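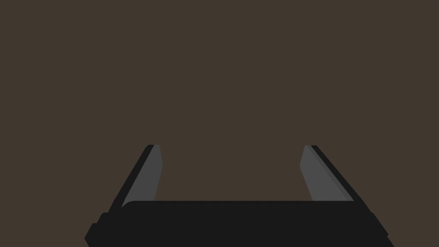 A computer rendering of a black two-jaw gripper over a plain brown-gray surface.

The Last Big Field in Platska

On the north side of Platska, behind the old grain road, there is a field which everybody in the town has an opinion about. It has 11 hectares, it belongs to one family, and from this January it is for sale in one piece.

The owner is Radomir Dimitrov. His grandfather bought the first part of the land as pasture, and his father added two narrow strips on the side of the stream. Since then the town has come closer every year. When Mr. Dimitrov was a boy, he could not see a single roof from the gate. Now he sees the back gardens of a whole street, and some of the neighbors throw their cut grass over his fence.

"I am not sad," he told me in his kitchen. "I am 10 years older than a man should be for this work. My daughters have their lives in other places and I did not ask them to come back."

The sale is in the hands of Ekau, a small agency that usually deals with village houses and summer cottages. For them this is a large job. They have prepared a thick folder with the soil report, the water rights and a map of the drains, which Mr. Dimitrov corrected himself with a pencil. The frontage on the grain road is 323 meters, and this number is repeated by every person who wants to build there.

Building is the difficult question. The land is still registered as agricultural, and the buyer would have to ask the town to change it. Platska had 1,505 inhabitants at the last count, and the school has empty places, so the town hall would like to have new families. But the road is narrow, and in spring the lower part near the stream is too soft even for a tractor.

Two companies have visited so far. Tilleo, a developer, would like to make plots for single houses on the higher half and leave the rest as a meadow. Ionescu, a family nursery from the next valley, wants the whole field for fruit trees and has offered less money. Mr. Dimitrov has walked the boundary with both of them. He liked it that the nursery people brought their own boots.

Offers are accepted in writing until the end of the winter. Until then the field is rented for hay to a neighbor, whose agreement goes with the land for one more season. The stone barn at the gate is included in the price, and the tractor is sold separately.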